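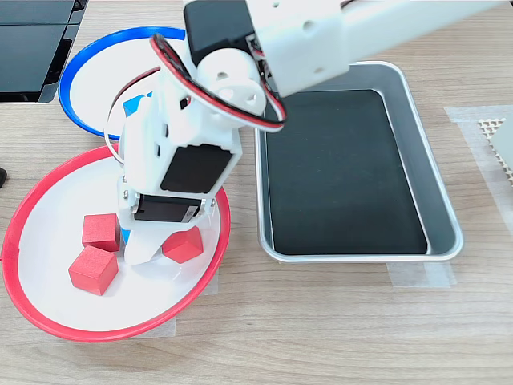 About Vondness

Vondness is a small company that rents out tableware and kitchen equipment for weddings, school dinners, church suppers, office parties and other events where there are more guests than plates in the cupboard. We started with one van and a rented garage. Today we work out of a warehouse on the edge of Flerna, with a second pickup point in Mabuza.

What we rent

Our main stock is plates, bowls, cups, glasses and flatware. We also carry serving dishes, coffee urns, chafing dishes, punch bowls, tablecloths and folding tables. We do not rent tents, stages or sound equipment, but we can give you the phone numbers of other firms in the area that do.

Everything is packed in stacking crates with a list taped to the lid. Plates go in upright, with dividers. Glasses go in racks, and the racks should stay closed until you are ready to set the tables. If you are holding an outdoor event, ask for our heavier glasses. They tip over less easily in the wind.

The smallest order we take is for 2 place settings, which is usually somebody trying out a pattern before a wedding. The largest we can fill from our own shelves is 900 settings in plain white. For patterned sets the limit is 400, and for some of the older patterns it is much lower. Call us before you print your invitations if the pattern matters to you.

How it works

You can order by phone, by email or at the counter. We ask for a deposit when you book and the balance when you pick up or when we deliver. The rental period is three days. If your event falls on a holiday weekend, we add a day at no charge.

Delivery is free inside Flerna and Mabuza. Outside those towns we charge by the mile, and the driver will carry the crates as far as the first door on the ground floor. Stairs and elevators cost extra, so please tell us about them when you order. We have had deliveries held up for an hour by a freight elevator that needed a key.

You do not have to wash anything. Scrape off the food, put the pieces back in the crates they came in, and we do the rest. We would ask you not to soak the flatware overnight, and not to leave coffee in the urns.

Breakage

Things break, and we expect it. Each order has a small allowance for chips and cracks, printed on the second page of the rental form. Past that allowance we charge what the piece costs us to replace. Please put broken pieces in the marked bag and send them back with everything else, so that we can take them off your list.

Missing forks are the most common charge on our bills. They go out with the trash. A bin with a lid next to the scraping station helps.

Our washing room

All returned items go through a commercial dishwasher with a high-temperature rinse. They are checked by hand under a lamp afterward and then go back on the shelf. Chipped pieces are pulled from stock. Those with only a worn rim are sold at our yard sale, held each September in the parking lot behind the warehouse.

The Kilinance pattern

People often ask about Kilinance, the cream-colored set with the narrow green band. We bought it from a hotel that was closing its dining room, and it is no longer made. There are 141 dinner plates left. We rent it at the same price as our other patterned sets, but we hold it for one event at a time and we don't ship it.

Who we work with

Most of our customers are families. We also have standing orders from several schools, two funeral homes and a community theater that does dinner shows. Nonprofit groups get a lower rate. Bring a letter on the group's stationery the first time you order, and we will keep it on file.

Visiting us

The counter in Flerna is open mornings and afternoons and closes for an hour at lunch. Mabuza is by appointment only. There is parking in front of both buildings. Sample settings are laid out in the showroom, and you are welcome to borrow one overnight to see it on your own table.

Page last updated 2020-07-23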